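Workshop notebook, bench two
Sunday, July, started 2 p.m.

Quiet in the building, so I got the good chair. Sylvain came in at half past with a bag of mandarins and the opinion that we are wasting the month. He may be right, but he also ate most of the mandarins.

Where we left things: Tomholm want a yes or no on the tidy-up list. Their list has 14 chores on it, from "pick up pet toys" to "fold a fitted sheet". I have crossed out the fitted sheet in pen. I can't fold a fitted sheet, my mother can't fold a fitted sheet, and I'm not spending the winter teaching it to a hand that cost more than my ute.

Today was pick up, hold, put down. Left arm only. Ball first, then the sponge, then a rolled sock if we had any patience left (we didn't).

Settings carried over from the last session except for grip force, which I brought down a notch. Speed limit stays where it is. I know it looks slow. Sylvain timed himself putting a ball in a bucket against the arm doing the same job and reported the result as though he'd won something at the Olympics.

Tally for the ball: 29 tries, 6 drops. Four of the drops came in the first batch, before I noticed I'd loaded the old wrist offset. After that it mostly behaved. The remaining two went the same way, thumb side, on the turn. I'd like to blame the offset for those as well but the log won't let me.
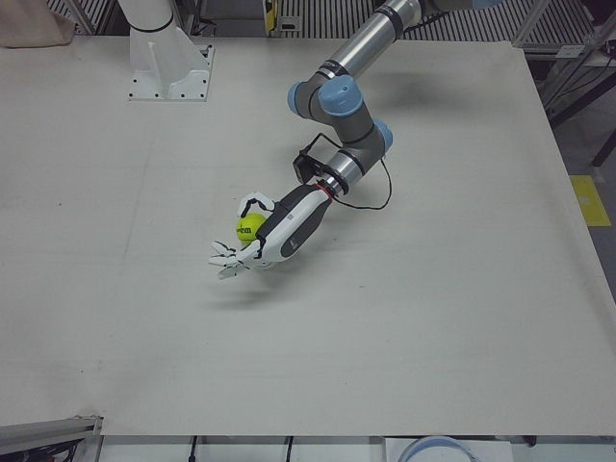 The turn is what bothers me. Lifting straight up is fine, moving sideways is fine, and then we rotate the wrist to present the thing to the bucket and the hold goes soft partway round. My guess is the tendons slacken a bit at that angle and the controller is late to notice. Sylvain's guess is that I wrote the controller. Both go in the book.

To try next: split the rotation in two with a short pause in between and re-check the force at the pause. It'll add time to each pick. Vestergaard's report on their laundry sorter claims they got around a similar slip by taking a longer path, which sounds like the same fix wearing a tie.

Sponge: worse than the ball, as expected. It squashes, the hand decides it has a firm hold, the sponge has other ideas. Stopped counting, started swearing. Need a separate force profile for soft things and some way of choosing it that isn't me typing "soft" at a keyboard, because the customer will not be hiring me to stand in the rumpus room.

Longish argument over tea about whether any of this is a chore yet. Sylvain's position is that a chore is something you stop thinking about, and a machine that needs two adults and a log file to shift a ball has added a chore to the house. Mine is that the dishwasher started out as a nuisance too. He says you still have to load the dishwasher. I had nothing for that and went to rinse the cups.

He did concede the shop floor side. At Perkance the same parts turn up in the same trays all day, and if you bolt down everything you can, an arm earns its keep. A lounge room won't hold still like that. The dog moves the toys. The toys get chewed and stop being the shape they were on the list. I asked Tomholm for the worst ball they could find in a real backyard and they've promised to post one. Gloves, please, whoever opens it.

Numbers to send: the ball tally with the offset mistake left in and labelled. I don't want it tidied out. Urkness quoted us a clean figure for their gripper last year and we lost a good week finding out what had been left off it.

Before we can say yes to even the toy pickup I want 300 picks on one set of values, no fiddling, with someone other than me pressing start. Sylvain has offered, provided there's fruit.

Jobs
– Check tendon tension on the left hand, cold and then after an hour's running
– Split the wrist rotation, log force at the pause
– Delete the old offset file. Properly this time, including the copy on the laptop
– Soft profile for the sponge, first go, low expectations
– Ring Tomholm re: the fitted sheet. Be kind

Powered down 6 p.m. Swept up the mandarin peel by hand.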